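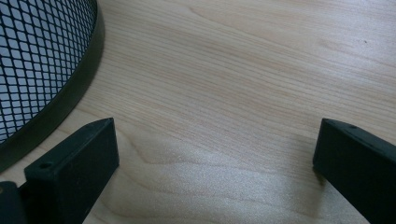 My neighbour's daughter moved out of home in January, and before she had a bed she had a subscription to a meal kit, a streaming bundle and a thing called Floleo that sends you cleaning tablets every month whether you've cleaned or not. I don't say this to have a go at her. She's a sensible kid with a good job, and when I was her age I spent my first pay on a leather jacket that didn't do up. But it did set me thinking about the borrowing we used to do, and how much of it has quietly gone out of our streets.

When we first came to this end of town there were 17 houses on our side of the road and, as far as I could tell, one decent ladder between them. It lived at the Doolans' place. If you wanted it you walked up after tea and knocked, and you didn't get the ladder straight away, because first you got a cuppa and a full report on Ashton Doolan's knees. Then you carried it home, did your gutters, and carried it back, and there was usually another cuppa in that. A job that should have taken an hour took most of a Saturday, and I used to grumble about it the whole way down the hill.

Now I've got my own ladder. So has everyone, I think. They were going cheap at the hardware shop and it seemed silly not to, and mine hangs in the garage beside a pressure washer I've used twice and a tile cutter from the bathroom job (we only have the one bathroom, so I can't imagine what I'm keeping it for). I'd lend any of it gladly. I'd be delighted! It's just that people don't ask any more, and to be fair I don't ask them either.
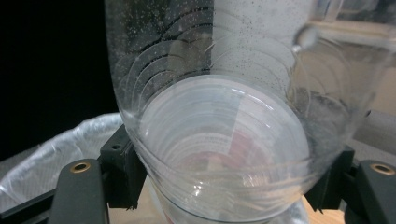 Issue 24

I know the argument on the other side, and there's a good bit of truth in it. Borrowing was never equal. There was always a family who did the lending and a family who brought things back with a bit missing, and plenty of women of my mother's generation would have walked over hot coals before they'd be seen asking next door for a cup of sugar. Owning your own things meant you didn't owe anybody, and for people who had owed a great deal, that was a real freedom. I wouldn't want to take it off them.

Still, I'd like us to practise a little. You could start small, with a cake tin, say, or a pair of jumper leads. Ask for something you could easily afford to buy, from someone you only know well enough to wave at, and give it back before they have to wonder. I tried it myself last Monday and went over the road for a muffin tray. I was there until six, and I came home with the tray, a bag of lemons and a fair bit of news about the people at number 6.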